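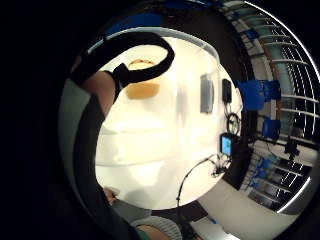
[gripper-maint] Re: Ullinik hand unit, cable strain and strap position

From: Ilse Baert
To: gripper-maint
Date: August 2, 2026

Éabha Tierney wrote:

> We have the second Ullinik unit on the table and I am getting
> dropouts on the wrist camera when the operator reaches across. The
> log for the last session shows 402 missed samples out of 2,994.
> Static, with the unit lying on the table, it runs clean. I swapped
> the hub port and got the same thing. Cosimo thinks it is the strap
> pulling on the lead. Is there a written order for fitting the strap
> and the cable? The sheet from Dedik only covers the fingers.
>
> Also, do I need to redo the lens calibration if I only move the
> strap?

There is no written order that I know of, so below is what we do at Stengate. Philomena checked it against her notes from March.

Clean when static and bad on a reach points to the lead. Leave the hub alone until you have ruled that out.

1. Power down. Disconnect the lead at both ends and look into each connector for bent contacts.

2. Fit the strap before the cable. The clip goes at the wrist, clear of the moving part of the grip. Close the strap with the operator's hand in the working position and have them open and close the fingers ten times. If the clip moves, take up one notch.

3. Route the cable on the outside of the hand. It needs a service loop long enough for a full reach to the far edge of the table. A lead that is tight at full reach will load the connector every time. Too much loop is also bad, as it catches on the table edge.

4. Secure the cable to its own anchor. Do not tie it to the strap. The strap moves with the skin and the anchor has to move with the body of the tool.

5. Power up and let the unit sit until the status screen settles. Then do the reach test: 1,000 samples near, 1,000 far, operator moving at normal speed.
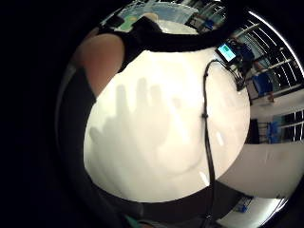 Stengate Manipulation Group, Hand Tools and Fixtures

On step 5, watch the counter during the far half of the test. If the misses bunch up at full extension, the loop is still too short. If they are spread evenly, suspect the lead itself and try a spare before opening the housing. We had one from the Núñez batch that failed inside the molding with no mark on the outside.

On calibration: no, moving the strap does not change the lens. Redo it only if the camera mount has been loosened. You should still run the quick check, which is two soft objects on the white table at different distances, with the glove in view. Pick each one up and put it back. Keep the exposure where it was, even if the table comes out bright in the middle - the calibration values were taken at that setting. 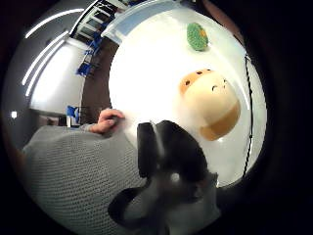 Crocheted or knitted green piece at the back, cream and orange toy nearer the tool.

Please log the strap notch and the loop length on the unit card. Fotini Panagiotou has the spare leads and will send one if you post the unit number to the list. If you still see more than 100 misses in the full test after changing the lead, stop there and send me the raw log.

Ilse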